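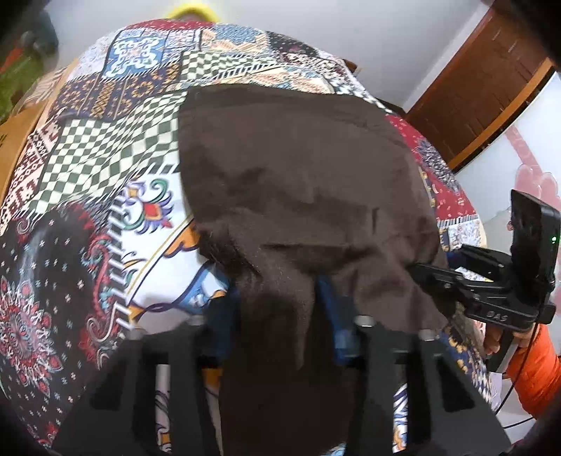

What changes for families whose children have a medical exemption from school vaccines?

Exemptions already on file stay in force. Families will need to renew them on a new form, signed by a licensed provider, before the start of the school year in September.

The Tirnska Health District announced the change today along with a new outbreak notice policy for its schools. Both apply to public and private schools, and to licensed child care centers with five or more children.

Until now, each school kept its own exemption records and used its own paperwork. Some asked for a doctor's letter, others for a checkbox on the enrollment card. When measles exposure was reported in the district last spring, it took nearly three days to learn which students had no record of the shot. Parents at the affected schools were told different things about when their children could come back.

Under the new policy, schools will send exemption counts to the district twice a year. Student names will stay with the school unless an outbreak is declared. If that happens, the school must give the district its list by 5 p.m. the same day, and parents of students without proof of immunity must be notified by phone and in writing.
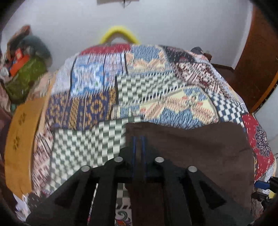
The written notice will state which illness is involved, how long the student may have to stay home, and how to ask for a review. Reviews will be decided within two school days. Students kept home will receive their assignments, and the absences will be recorded as excused.

The policy does not add any vaccine to the required list, and it does not change who may sign an exemption.

Records will be stored in Brodatard, the system the district already uses for hearing and vision screening. School office staff will be trained over the summer — private schools may send two people each at no charge.

Forms will be available at school offices and at the Ulladik Street clinic. Families who need a missed shot can get one at the clinic without an appointment between 8 a.m. and noon. Parents should bring any shot records they have, including records from another state or country.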